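Bolside kitchen: back in use from Thursday

The shared kitchen on the Bolside side of the building reopens on Thursday at 8am. The old worktop had swollen around the sink, so Carkier took the whole run out in August and fitted a white one. The bill came to £2,232, which was £200 under the quote.

There are two basins now. Please wash up in the left one and leave the right one for draining - the rack sits down inside it, so there is no need to stand wet mugs on the worktop. The rack lifts out if you have a large pan to soak, but please put it back.

The tap is taller than the old one and works from a single lever at the side. Kęstutis Zariņš asks that people turn it on gently until they are used to it.

Scrape plates into the food bin before rinsing. Use a soft cloth on the wall behind the sink and wipe up tea or curry when it happens. No bleach, please, and no scouring pads.

Mugs and plates are still in the Carnegie room, in boxes. If you can spare 15 minutes on Thursday morning to carry some back, ring Kęstutis on extension 364.

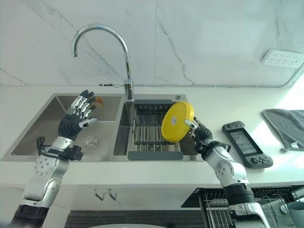

The new double sink and tap in the Bolside kitchen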